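Ticket 127: dorm laundry card not accepted, Bíró Hall
Opened by: Hortensia Apaza, resident assistant

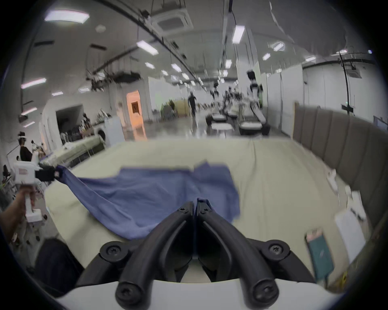

Since the start of finals week the card reader in our basement refuses student cards. The display shows code 101 and the balance goes back to zero. Students now wash by hand in the sinks, and every bed becomes a folding table, with a blue cloth crumpled over the beige sheet. Please can you check the reader before move-out?

Reply, Zerkano desk: Reader restarted from our side. Please try one card again.

Hortensia: I tried with two cards. Mine works, my neighbor's still gives 101.

Status: open, technician requested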